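Ruhestandsplaner Plutico
Planungssoftware für Entnahme, Vorsorge und Übergang in den Ruhestand

Produktübersicht

Plutico ist eine Planungssoftware für Personen, die ihre Erwerbstätigkeit vor dem gesetzlichen Rentenalter beenden oder schrittweise verringern möchten. Das Programm führt Einkünfte, Vermögenswerte und laufende Ausgaben in einem gemeinsamen Plan zusammen und stellt deren voraussichtliche Entwicklung Jahr für Jahr dar. Es richtet sich an Privathaushalte sowie an Beratungsstellen, die mehrere Haushalte parallel betreuen.

Herausgeber ist die Tutcombe Vorsorgesysteme. Die deutschsprachige Fassung wird vom Softwarehaus Tomić gepflegt. Updates erscheinen im Regelfall im Oktober, sodass geänderte Rechengrößen vor dem Jahreswechsel eingepflegt werden können.

Einsatzbereich

Die Software unterstützt die Planung ab dem ersten Kassensturz bis in die späte Rentenphase. Berücksichtigt werden gesetzliche Rentenansprüche, betriebliche und private Altersvorsorge, Wertpapierdepots, Tages- und Festgeldkonten, selbst genutzte und vermietete Immobilien sowie Einkünfte aus einer Nebentätigkeit. Für Ehepaare und eingetragene Lebenspartnerschaften lassen sich 2 Erwerbsbiografien mit unterschiedlichen Ausstiegszeitpunkten in einem Plan verbinden.

Nicht abgedeckt sind Beteiligungen an Personengesellschaften, ausländische Pensionskassen und Erbengemeinschaften. Entsprechende Werte können als feste Zahlungsreihe eingetragen werden — eine steuerliche Bewertung findet in diesem Fall nicht statt.

Funktionen

Entnahmeplan
Der Entnahmeplan ermittelt, welcher Betrag monatlich aus dem Vermögen entnommen werden kann, bis die erste reguläre Rentenzahlung eintrifft. Zur Auswahl stehen die feste Entnahme, die inflationsangepasste Entnahme und die prozentuale Entnahme vom jeweiligen Jahresendbestand. Die Reihenfolge, in der Konten und Depots belastet werden, legt der Nutzer fest. Sie kann für jedes Planjahr geändert werden.

Krankenversicherung
Bei einem vorzeitigen Ausstieg ist die Krankenversicherung häufig der größte einzelne Ausgabenposten. Plutico führt die freiwillige gesetzliche Versicherung, die Familienversicherung und die private Versicherung als getrennte Varianten. Beitragssätze werden mit dem jährlichen Update ausgeliefert und können manuell überschrieben werden.

Ausgabenrahmen
Ausgaben werden in Grundbedarf, Wohnen, Mobilität, Gesundheit und freie Mittel gegliedert. Für Reisen, größere Anschaffungen und Renovierungen steht ein eigener Bereich mit Fälligkeitsjahr zur Verfügung. Beträge können in heutiger Kaufkraft oder nominal erfasst werden; die gewählte Darstellung wird in allen Berichten in der Kopfzeile ausgewiesen.

Szenarien
Je Haushalt lassen sich 8 Szenarien speichern und nebeneinander darstellen. Üblich sind Varianten mit unterschiedlichem Ausstiegsalter, mit Teilzeitphase oder mit Verkauf einer Immobilie. Jedes Szenario behält seine eigenen Annahmen zu Rendite, Inflation und Lebenserwartung. Eine Änderung am Grundplan wird erst nach Bestätigung in die abhängigen Szenarien übernommen.

Tätigkeitsplan
Neben der finanziellen Planung enthält die Software einen Kalender für ehrenamtliche Aufgaben, Weiterbildung, Pflege von Angehörigen und eigene Vorhaben. Einträge können mit einem Kostenansatz versehen werden und fließen dann in den Ausgabenrahmen ein. Der Kalender ist auf Wochenstunden ausgelegt und lässt sich als Übersicht für ein Quartal ausdrucken.

Ausführungen

Plutico Basis
Ein Haushalt, alle Rechenmodule, Berichte im PDF-Format. Lizenz auf Dauer, Updates für das laufende und das folgende Kalenderjahr enthalten.

Plutico Beratung
Bis zu 200 Haushalte, Mandantenverwaltung, anpassbare Berichtsvorlagen mit eigenem Briefkopf, Export der Jahreswerte als Tabelle. Die Nutzung setzt einen Wartungsvertrag voraus. Preis der Jahreslizenz: 1.319 Euro zuzüglich Umsatzsteuer.

Ergänzungsmodul Wundden
Das Modul Wundden erweitert beide Ausführungen um die Bewertung vermieteter Immobilien einschließlich Instandhaltungsrücklage, Darlehensverlauf und Leerstandsannahme. Es wird getrennt lizenziert und kann jederzeit nachgerüstet werden. Bestehende Planungen bleiben dabei erhalten.

Technische Voraussetzungen

Die Software wird lokal installiert und benötigt für den laufenden Betrieb keine Internetverbindung. Eine Verbindung ist lediglich für die Freischaltung und den Bezug von Updates notwendig. Unterstützt werden gängige 64-Bit-Desktopsysteme. Für die Ausführung Beratung wird ein gemeinsames Netzlaufwerk empfohlen, auf dem die Planungsdateien abgelegt werden; der gleichzeitige Schreibzugriff auf denselben Haushalt ist gesperrt.

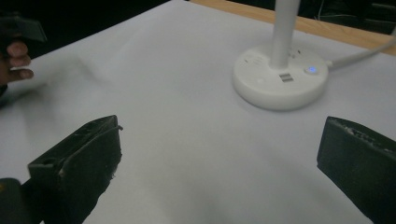

Zwei schwarze Greiferfinger über weißer Tischfläche

Datenhaltung und Datenschutz

Sämtliche Planungsdaten verbleiben auf dem Rechner oder im Netzwerk des Nutzers. Eine Übermittlung an den Herausgeber findet nicht statt. Planungsdateien werden verschlüsselt gespeichert und können mit einem Kennwort je Haushalt versehen werden. Ein vergessenes Kennwort kann durch den Kundendienst nicht zurückgesetzt werden. Es wird daher empfohlen, eine Abschrift an einem sicheren Ort zu hinterlegen.

Lieferumfang

Installationsdatei zum Herunterladen
Lizenzschlüssel per E-Mail
Handbuch als PDF, auf Wunsch gegen Aufpreis gedruckt
Erfassungsbogen für Einkünfte und Vermögen
Musterplanung für einen Haushalt mit Teilzeitphase

Bestellung und Support

Bestellungen werden über das Formular auf dieser Seite oder schriftlich entgegengenommen. Beratungsstellen erhalten auf Anfrage einen befristeten Testzugang. Fragen zur Bedienung beantwortet der Kundendienst per E-Mail; telefonische Unterstützung ist Bestandteil des Wartungsvertrags und steht werktags ab 9 Uhr zur Verfügung.

Beim Wechsel von der Ausführung Basis zur Ausführung Beratung wird der gezahlte Kaufpreis auf die erste Jahreslizenz angerechnet. Der Lizenzschlüssel der bisherigen Ausführung verliert mit der Umstellung seine Gültigkeit.

Hinweis

Die Ergebnisse der Software beruhen auf den Angaben und Annahmen des Nutzers. Sie stellen keine Anlage-, Steuer- oder Rechtsberatung dar und ersetzen nicht die Auskunft des zuständigen Rentenversicherungsträgers. Künftige Änderungen im Steuer- und Sozialversicherungsrecht können zu abweichenden Ergebnissen führen — eine Überprüfung der Planung nach jedem Update wird empfohlen. Änderungen an Funktionsumfang und Preisen bleiben vorbehalten.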